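Mug-handling tips from the shared bench at Plornovside

Every build video makes it look as if the arm does the washing-up by teatime. I have my doubts. Ours has had 34 evenings of work and I still do my own cups. If you're set on trying it, a few things are worth knowing.

Use mugs you don't like. Charity shop ones, all different, so you find out early which shapes the fingers hate. Thick rims are the worst.

Gripping by the rim looks daft but it spares you hunting for the handle. Close slowly, and stop sooner than you think.
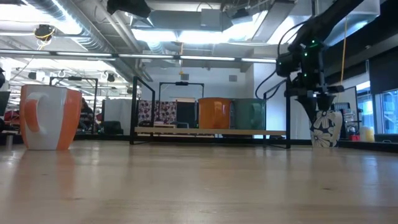
Rim grip on the daisy mug, with two more waiting on the ledge.

Shiny tabletops are a nuisance. Glare bothers cheap cameras, and mugs skate about when nudged. Flora Laing swears by a cork mat. I'd call it a help — no more than that.

Leave slack in the wrist cable. Turn the wrist fully both ways by hand, power off, and if anything pulls tight, re-route it.

Don't believe a good run of 5. Do 30, then move the mug a thumb's width and do them again. Cauã Guerra's settings were perfect until he did that.

Keep tea out of it until September at the earliest.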